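Endano is a startup podcast and founder network started by Yi-an Sun. Interviews mostly, plus a listings board where founders post what they need – money, staff, a first customer.

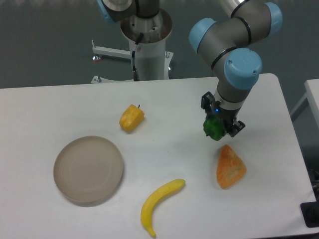

Green toy pepper in a two-finger gripper.

Early episodes ran long. Audience small, 73 subscribers by the end of May.

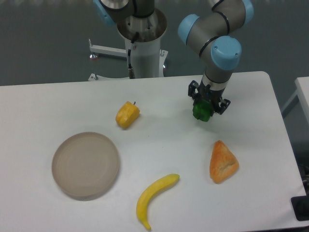

This page was last edited on November 27, 2023.

Growth came after a guest spot by the founders of Isden, a payroll firm. Listings passed 400, then 1000.
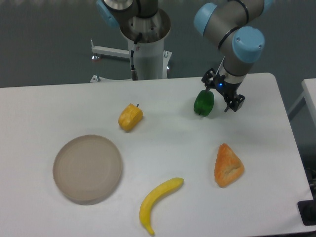 Sponsors folowed, Surnska first. Ads kept short, read by the host. 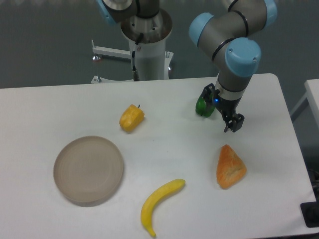
A spinoff, Lại, covers investors only. Same feed, seperate host.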